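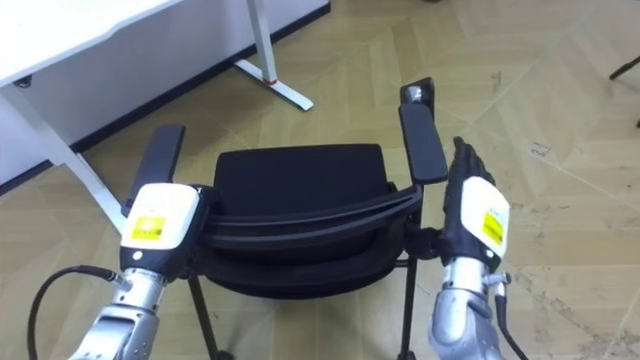
Office seating, black, with curved backrest frame and cushioned seat

Trostemer Task Chair - Education and Public Office Range

The Trostemer task chair is supplied by Nutsugah Commercial Furniture to schools, libraries, council offices and health services. It is intended for general desk work by one person at a time, for periods of up to a full working day, and replaces the earlier Trostemer clerical chair, which is no longer available to order. Spare parts for the clerical chair will be held until present stocks are used up.

Chairs are sold singly or in cartons of two. Orders of 27 chairs or more are treated as project orders and are quoted separately, including delivery to each floor where a goods lift is available.

Seat and back

The standard seat pad is moulded foam over a shaped base, with a softened front edge. Three seat widths are offered: narrow, standard and wide. The narrow seat is recommended for senior school students and smaller adults. The wide seat is built on a reinforced base and must be ordered with the heavy-duty gas lift.

The backrest may be ordered at medium or high height. Both are adjustable for angle and may be locked upright. The high back is the usual choice for reception counters and call rooms. It should not be specified for desks with a return on both sides, as the upper part of the back can strike the edge of the return when the chair is turned.

Standard upholstery is black woven fabric. Charcoal, navy and forest green are made to order, and a wipe-clean vinyl is available for clinics and treatment rooms. Fabric from other mills may be used at the customer's request - a sample must first be sent to the Mamville workshop for a stretch test, and the usual fabric warranty will not apply.

Arms

Fixed arms, height-adjustable arms and armless versions are all available at the time of order. Arms may also be fitted later with the retrofit kit, which includes the brackets, six bolts and a hex key. Customers should check the clearance under the desk before ordering fixed arms. Desks with a keyboard drawer will generally require the armless version.
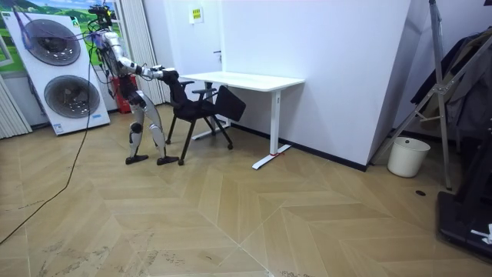
Macarena Palma

Floors and castors

The most frequent reason for a chair being returned to us is the wrong castor. Hard castors are fitted as standard and are meant for carpet tiles and low-pile carpet. On timber, vinyl, cork and ceramic tile, the soft-tread castor should be ordered. Soft-tread castors have a grey outer band and are supplied in sets of five.

Castors are a push fit and may be changed without tools. The chair should be laid on its side on a clean blanket, and each castor drawn straight out of the base. A castor that will not come free should not be levered out with a screwdriver, as this may crack the socket. The service desk can arrange for it to be removed.

For laboratories, art rooms and other areas where a rolling chair is not wanted, a set of five fixed glides may be ordered in place of castors. Brake castors, which hold while the seat is occupied, are offered on the drafting version only.

Adjustment

A printed card is attached to every chair on dispatch. We ask that it be left in place until the person who will use the chair has read it. Where chairs are shared between shifts, further copies of the card may be requested free of charge.

Seat height is set with the right-hand lever while seated. The feet should rest flat on the floor, with the thighs level. If the desk is too high for this, a footrest is needed. The Ineo footrest is a suitable match and can be added to the same order.

Back height is set by lifting the backrest through its stops. At the highest stop it will release and return to the lowest position. This is normal and does not indicate a fault.

Tilt tension is set with the round knob beneath the seat. It turns stiffly when the chair is new.

Care and cleaning

Fabric should be vacuumed with a brush attachment and spot-cleaned with a damp cloth and mild soap. Bleach, solvent and abrasive pads must not be used on any part of the chair. Vinyl seats may be wiped with a neutral disinfectant, then wiped again with clean water and dried. Hair and thread should be cleared from the castors each term, or every three months in offices.

The bolts under the seat should be checked once a year. Schools may find it convenient to do this in November, before furniture is stacked for the summer break.

Warranty

The frame, base and mechanism are covered for ten years. The gas lift and arms are covered for five years, and foam, fabric and castors for two. The warranty is based on use by one person for a single shift each day. For control rooms and other places staffed around the clock, all periods are halved.

The warranty does not cover damage caused by outdoor storage, by unapproved parts or by standing on the seat. Claims should quote the number on the white label beneath the seat pad. Where the label has been lost, proof of purchase will be accepted.

Ordering and delivery

Black fabric chairs with standard castors are held at Mamville, where stock is normally kept at some 2000 units. These are dispatched within five working days. Made-to-order colours take six weeks. Drafting versions and wide seats take eight weeks, and cannot be cancelled once cutting has begun.

Chairs are delivered part-assembled, with the base and gas lift packed separately. Assembly by our own staff can be booked with the order, as can the removal of packaging. Old chairs are accepted for recycling in equal number to those delivered, provided that they are brought to the loading area beforehand.

A trial chair may be borrowed for up to 14 days by any school, library or public body. Return freight is paid by the borrower.

Product codes

TR-80 Medium back, standard seat
TR-80N Medium back, narrow seat
TR-94 High back, standard seat
TR-94W High back, wide seat, heavy-duty lift
TR-CS Soft-tread castors, set of five
TR-GL Fixed glides, set of five
TR-AK Arm retrofit kit

Contacts

Project orders and quotations: Nkrumah Kwofie
Trial chairs and fabric samples: Elvira Ríos
Warranty and spare parts: Ayuba Asamoah

The service desk is open from 8:30 a.m. to 4:30 p.m. on working days. Visitors to the Mamville showroom are asked to telephone ahead, as the chair floor is closed during stocktaking.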